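Sotthorpe Makers and Automation Help – Learning from demonstration

How many demonstrations before it is worth training? And what to do with the bad ones?

Posted by clurotdale_bench, July 28, 2021

Good morning to all. I am responsible for a small two-arm station and we have started to collect demonstrations for an insertion task: pegs and cylinders into their holes, on a board we designed ourselves. Each arm is guided by an operator, and we save the joint positions, the hand positions and the video from the head camera. The learning part will be done later by a colleague, so at the moment my only job is to give him good data.

We have now 200 demonstrations. My colleague asked for 435, which is a number from his own plan, and I don't know how seriously I should take it. With two operators it is slow work. One demonstration takes us up to 90 seconds when everything goes well, and then the board must be put back by hand before the next one.

My other problem is the failed ones. Sometimes a peg is dropped, sometimes the operator touches the edge of the hole several times before it goes in. Until now I deleted all of these. Last week I began to wonder if this was wise, and I moved the newest failures into a separate folder instead.

I put two views from the head camera, so you can see how the parts are laid out and how much the hands cover.

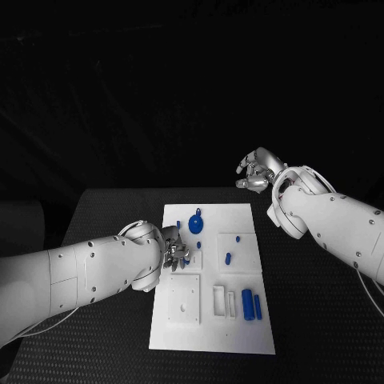 Should the operator start again when the first grasp is poor? Let the operator correct the grasp and continue, provided the part is still within reach, and write in the notes that there was a correction. That is the rule we agreed at the station and I would be glad to hear if others do it differently.

I should also say that we always start with the same hand, and the start position of the arms is nearly the same every time. I have read that this is good for a first model and I have read also that it is bad. The two texts were equally sure of themselves.

Thank you for reading such a long message.

thygesen_fan
Get more data. 200 is nothing. Also check your lighting.

grivoditz_lab
Hello, I did a similar collection for over a year, so I will try to answer in order.

About the number: train now, with what you have. I don't say this because the result will be good. You will learn which step fails first, and then the next demonstrations can be aimed at that step. In our first collection we waited until the full set was ready, and only then did we find that the time stamps of the video and of the joints did not agree. Everything had to be aligned again by hand, and a part of it we lost.

About the failures, please stop deleting. Keep them with a label. We used 4 labels: clean, corrected, dropped, operator mistake. For a simple imitation model we trained on clean and corrected together. The dropped ones were useful later, when we made a small detector to tell the arm that it should stop.
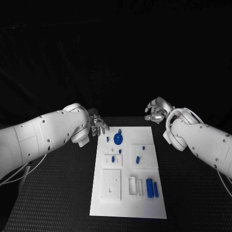
Variation in the start position is where I would spend your remaining hours. If every demonstration begins from the same pose, the model has little reason to look at the board, and it can simply repeat the movement from memory. Move the board a few centimetres, turn it a little, and change which part is picked first. Your parts help you here. The two blue cylinders standing next to each other, one thick and one slimmer, could be exchanged between demonstrations, so that the model must look at the size and cannot trust the place. The same can be done with the short pegs. Write the layout down at the start of each recording, in a fixed form, otherwise it will be written in five different ways by the end of September.

One more thing, about the operators. Two people will have two styles, and the model may learn an average which neither of them would do. We kept the operator as a field in every record. When one style gave better results, we asked the other person to imitate it. This was a delicate conversation but it helped.

clurotdale_bench
Thank you both, and especially for the part about the time stamps. I checked this afternoon and ours drift also, by a small amount which grows during the recording. I will correct it before we collect anything more.

I will take the labels as you wrote them. For the failures which I already deleted there is nothing to be done.

May I ask one thing more: when you turned the board, did you fix it to the table afterwards, or did you leave it free?

grivoditz_lab
We fixed it, with double-sided tape under the corners. A free board will slide when the peg is pushed at an angle, and then your written layout is no longer true. Change the tape often, ours became weak after a few days.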